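okay it's a lab thread, because the dry-block saga has reached its third week and I need to tell someone who isn't in my own building

background for anyone new: I do calibration. Thermometers, thermocouples, the little stick probes that live in freezers and get dropped. People send them to us at Hollbridge, I tell them how wrong they are, and then they argue with me about it

the thing I use most is a dry-block calibrator, a Kotell. Picture a metal block with holes drilled in it, a heater underneath, a controller on the front. You stick the reference probe in one hole, the customer's probe in another, set a temperature and wait. And wait. The waiting is most of my job

so three weeks ago I'm doing a batch of 41 freezer and oven probes for a bakery chain, easy stuff, points at 40 and 80, done by lunch if the coffee holds out. First probe reads high at 80. Fine. Second probe reads high at 80 by the same amount. Third one, same again

when every probe is wrong in the same direction by the same amount, it's you. It's always you. I have this on a sticky note

first suspect was the reference. I pulled it and put it in an ice bath, and I do mean a proper one, shaved ice and just enough distilled water to fill the gaps, in a dewar, left alone for half an hour. Spot on. I was almost disappointed

second suspect was me putting things in crooked. Reader, I have put things in crooked before. In November I did an entire set with the wrong sleeve, one size too big, and the air gap around the probe made everything read low. But low! This was reading high. So not that one

third suspect, the controller. The display said 80.0 and sat there like a good dog, not a flicker. But the display only tells you what its own sensor thinks, and its own sensor lives down at the bottom of the block near the heater. I don't trust it further than I can throw it, and it's heavy

so I did the boring thing and ran a depth profile. Reference probe all the way in, let it settle, write it down, pull it up by one mark, let it settle, write it down. For hours. I listened to a whole audiobook about shipwrecks

and there it was!! the bottom of the block was fine and then it got weird partway up. Way more of a gradient than we had on the last certificate. My reference was sitting higher than the bakery probes, a bit cooler, and they were all the way down in the warm bit. Nobody's probe was bad. The bakery is innocent

(yes I should have had the tips level. I normally do. The reference has a bent collar that stops it going down all the way unless you give it a wiggle, and I did not give it a wiggle. Put that on my gravestone)

BUT a healthy block should forgive you a little sloppiness and this one wasn't forgiving anything, so something had changed in there

Elaheh Naseri, who has been in this trade far longer than me and is the only person I know who reads controller manuals for pleasure, took one look at my plot and said "who's been in the top zone settings"

I said what top zone

friends, this model has two heaters. TWO. A main one at the bottom and a little trim heater up near the lid to make up for the heat that leaks out the top. I have used this thing for four years. I thought the second light on the front meant it was feeling good about itself

the trim heater was switched on, but it was getting next to nothing. Elaheh found a cooked connector behind the side panel, brown and crispy, smelled like an old toaster. New part had to come from Drollel and they had it on a slow boat, apparently rowed by one guy

in the meantime I borrowed the oil bath from the Cairns building, which meant wheeling it across the parking lot on a cart with one bad wheel while a delivery driver watched and did not help

oil bath opinions, since you're here: lovely and even, miserable to clean. Everything you own becomes slightly oily. My phone is oily. The bakery probes had to be wiped down one at a time before I could send them back and I was still finding drips on the bench the next morning

also it only goes up to 198 before the oil starts to smoke and the building people come and have a look at you. Ask me how I know. (It was at 198. I was not even over.)

a few of you asked in replies how long I wait for things to settle. There's no magic number! I watch the reading, and when it stops wandering in one direction and just jitters around a middle, I start the clock. Then I wait the same again. If you're bored you're doing it right

and someone asked if you can do this at home with a kettle. For a kitchen thermometer, sure, ice water and boiling water will tell you plenty. Mind your altitude for the boiling one, it boils cooler up a mountain. For anything you have to sign your name to, please no 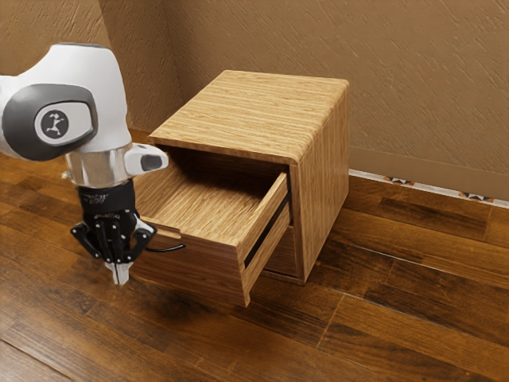 Hollbridge Instruments | Calibration & Test Department

anyway the connector turned up and Elaheh put it in. I held the flashlight, which is a skilled role and I will be putting it on my resume

ran the depth profile again from the bottom up. Second audiobook, this one about mushrooms, not as good as the shipwrecks. The gradient came down to where it was on the old certificate, and then I did it one more time with the probes swapped between holes because I don't believe in good news the first time

then all 41 bakery probes again, at 40 and 80, tips level, collar wiggled. I marked the reference with a strip of tape so I can see at a glance if it hasn't gone all the way down. Should have done that years ago, cost me an inch of tape

two of them really were off, by the way! Properly off, in the oil bath and in the block. So the bakery is slightly less innocent than I said. They've been told. They argued with me about it

things I've changed since: depth profile goes on the calendar now instead of whenever I get a bad feeling. The side panel comes off once in a while for a sniff. And the second light has a label next to it, in Elaheh's handwriting, that says TOP HEATER, with an arrow

reply to the person asking which sleeve material I like: aluminum for everyday stuff, it heats up quick and it's cheap to have drilled. Just don't leave them in the block overnight after a hot run. They can seize, and then you're out there with a puller and bad language

and please let the block cool before you take the sleeves out. I have a small pink mark on my thumb in the exact shape of me being in a hurry

next up is a humidity chamber that someone has described on the job sheet only as "damp." I'll start a new thread for it once I've had the door off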